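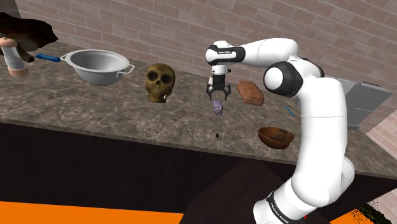

Counter with the marble pattern against the brick wall, dark base cabinets.

To: tesbridge-kitchens list
Date: Nov 11, 2019
Subject: Re: Seam placement on long counter runs

> We have a run of 147 inches in the Tesbridge unit and the Jamik
> slabs won't cover it in one piece. The shop wants to put the seam
> at the sink cutout to save on polishing. Is there any objection to
> that? Also, do we need extra support under the seam, or is the
> cabinet box enough?

I would object. The strips in front of and behind a sink cutout are the weakest part of the top, and a seam there puts the joint where the water is. Move it at least 11 inches from the cutout, over a cabinet side panel if the layout allows. If it falls over an open box, add a plywood strip under the joint, full depth, glued and screwed to the box.

On support in general: check the base cabinets with a straightedge before templating. Shim at the cabinets. Shimming between the slab and the box leaves point loads, and the seam will show it within a year.

Two things on the Chettiar adhesive, as it came up in the June thread. The darker tint dries lighter than the sample card, so run a test on an offcut. And clamp time in an unheated unit is longer than what is printed on the can. We left ours overnight.

For the wall side, leave a gap and fill it with flexible sealant. Brick is never flat over that length. Ours was out by some 20 mm end to end, so we had the back edge scribed. If yours is that far out, tell the shop before they cut, and keep the finished depth at 600 mm measured from the worst point.

Does anyone have the edge profile drawings for the Amora units? The copy in the archive is missing its second page.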